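Kitchen equipment check - Utham, ground floor
Checked by: Helge Kristiansen
Comments reviewed by: Ghada Jaber
Date: 17th November

1. Worktop surface
Result: pass
Striped butcher-block top, light finish. No splits found at the joints. Re-oil in July, as on the previous sheet. Fixings to the outer rails checked with a hand key, all tight.

2. Toaster and table layout
Result: pass with comments
Casing sound, lever returns freely, crumb tray emptied before the test. Plug fuse correct. The lead was run through the hand from plug to casing and no nicks were felt.

The toaster is kept at the rear centre of the table, with the cereal box at the back right corner and the large white plate at the front. The box was standing open at the time of the check.
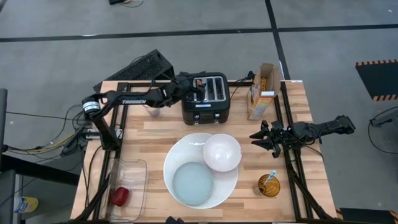
Comment (E. Pacheco): cereal box to be closed and moved off the table before the toaster is switched on. Card next to a hot appliance was raised last time and is still open. Minimum gap 30 cm on all sides.

Comment (H. Kristiansen): agreed. Drinking glasses should also go to the other end from anything plugged in. Glass and plates otherwise fit for use - no chips felt on the rims.

3. Cables
Result: action required
A thin black cable runs behind the toaster towards the cereal box. Clip it to the rear rail so that it cannot be pulled forward with the toaster. Further black cables past the rear edge to be tied and labelled. Allow 15 minutes with the supply off.
Action: Horacio Retamal

4. Floor
Result: pass
Grey concrete, level, no loose grit. Black tape lines firmly stuck down. Replace any length that lifts - do not patch over it.

5. Extinguisher and blanket
Result: pass
Both on the wall by the door, seals intact. Blanket tag number 2440 matches the register.

Items 2 and 3 to be rechecked within 5 working days. Signed copy to Janaína Figueiredo.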